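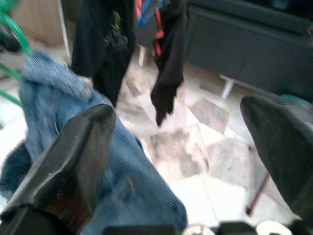

Questions about prophecy and private revelation

By Tolera Tsegaye
December 2021
Print this page | E-mail this page

Do you believe people receive messages from God today?
I don't rule it out. I have heard a great many such claims, though, and very few that I would trust with a decision of any size. Deuteronomy 18 gives a plain test: if the thing does not happen, the Lord did not say it. Most modern messages are too vague to fail.

Isn't it dangerous to doubt a prophet?
Paul tells the Thessalonians not to despise prophecies, and then to test everything. People quote me the first half. A speaker who objects to being tested has already told you a good deal.

What about the Bramilar letters?
I have read all 6. They borrow heavily from Revelation, twice from the wrong chapter, and the dates in the second letter have come and gone. The later copies leave those dates out. I wrote to ask why and have had no answer.

A friend was given a "personal word" at the Wako meetings. Should she act on it?
Would she do the same thing without it? If so, the word adds little. If not, I would want more than a stranger's say-so before she sold a house or left a job.

But 200 people were there and felt something.
I'm sure they felt something. The prophets of Baal had numbers too (1 Kings 18).

Can I send you a prophecy to look at?
Yes, if it is written down and unedited. I don't reply to recordings.

Contact | Copyright Tolera Tsegaye | Back to top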